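Yao-tsung Hung on the mixing of Turnon

Reading time: 2 minutes
June 27, 2010

Yao-tsung Hung recorded most of his second album, Turnon, between midnight and 5 a.m., when the refrigerator in the apartment upstairs cycled least. "I could hear the compressor at 80 hertz on every quiet take," he says. "A high-pass filter removed it, but it removed the bottom of the kick drum too."

The drums were replaced in April with patches from a secondhand Bivik drum machine. Hung ran each voice to its own channel and printed the reverb with the signal. "That was a commitment. If the tail was too long, I played the part again."

"Semple," the longest track, began as a bass line in 5/4. The vocal came last, sung through a dynamic microphone at close range with no pop filter.
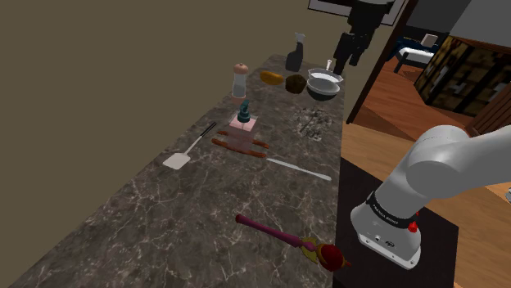
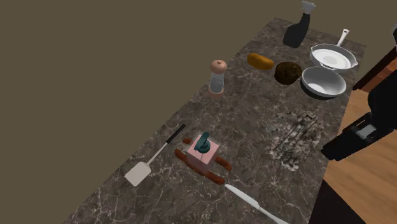
A marble countertop and a spray bottle.

Hung mixed at low volume on one pair of speakers and checked the results in mono. Pruler, the label, asked for a louder master. He sent back a version 2 dB hotter and declined to go further. "The snare loses its front edge after that. You get level and no attack."

The first pressing is 681 copies on vinyl, a figure set by what the label had left in its budget. He has no shows planned until the live set can run without a laptop.

Comments

tapehiss: Is the vinyl cut from the louder master?

m_orr: 5/4 explains why I kept losing the count on Semple.

lowshelf: Mono check on the first album would have helped.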